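Why are we closing the tip on a Sunday-hours budget

1/22/19

Right. Quick one because I've got to be out the door, but the council papers went up last night and I've read them and I'm cross.

Burkdale tip is down to lose its small items shed. The reuse shed, the swap shed, whatever your family calls it. Page 17 of the papers, one paragraph, no heading. From April anything you'd have left on those shelves goes in the skips with everything else. If you want to give something away you can drive it to Grelstead. Which is fine if you have a car and a free afternoon and don't mind the roundabout.

I have had out of that shed, over the years – a bread bin, two lamps, a bike pump, most of a train set, the chair I'm sitting on. The chair squeaks. I've put back a good deal more than I took. So have you probably.

The case for closing it is money. It always is. The papers say the shed brought in 3,359 pounds last year and cost more than that to staff, and there's the end of the argument as far as they're concerned. But hang on. It was never there to make money. The library doesn't make money either. And the sum leaves out what it costs to get rid of the stuff if it isn't on a shelf, because every lamp that goes home with someone is a lamp the council dosn't pay to bury. I looked for that figure. Went through the appendix twice. Not in there.

What is in there is a line about "low public demand". Low! Have they been? On a wet morning in the holidays you can't get down the middle aisle for pushchairs. The door count was 2,589 visits and they've written it down as if it's something to be embarassed about. For a shed. With no sign on the road. Open three mornings.

My own view, and I know some of you will roll your eyes, is that people don't mind getting rid of things half as much as they mind the skip. There's a particular noise a decent saucepan makes going over the edge. You feel rotten all the way home. So what do people do, they keep it. Garage, loft, under the stairs, for years, until somebody dies or moves and then the lot goes in one weekend. The shed took that feeling away. You put the saucepan on a shelf and went home happy and some student in Kemside had a saucepan.

Also it taught my kids more about stuff than any assembly did. They had to pick one thing each and put one thing in. There was crying. The older one still does it now with her own money, looks at a thing in a shop and says will I want this when it's boring.

I'm not saying the shed is perfect. The toys want sorting. The electrical shelf has been shut since the rules about testing plugs changed and it's just been sitting there with tape across it, when Umali have offered to come and do the testing for nothing – they've got the kit, they do it for the charity shops already. Offer made last spring. No reply that I know of. Fix that one shelf and your takings go up overnight, it was always the radios and toasters that people actualy paid for.

And the hours. Three mornings, all of them when most people are at work, then surprise at the numbers. Swap one morning for a late afternoon. Costs nothing. Put a sign up. 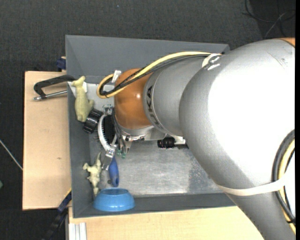 Unnamed reader by email, after I moaned about this last month: you're being sentimental, most of what goes in that shed is rubbish and comes out as rubbish a fortnight later, the council is only being straight about it. If folk really wanted it they'd sell it online in ten minutes.

Well, some of it is rubbish, yes. Jigsaws with bits gone. But the online thing I don't buy. I've tried it. Photos, messages, is it still available, then they don't turn up. For a two quid colander. And plenty of people round here aren't online for that sort of thing and never will be, my mum for one, and she's the best customer that shed has got.

There's a petition on the counter at the post office in Kemside. It needs 500 names before they have to talk about it in a proper meeting. Last I looked it was a sheet and a half. Proper address and postcode or they bin it. Take your own pen, theirs is dried up.

And if you've got anything decent for the shelves take it now while there are shelves. Got to go, more when I've had an answer about the plugs.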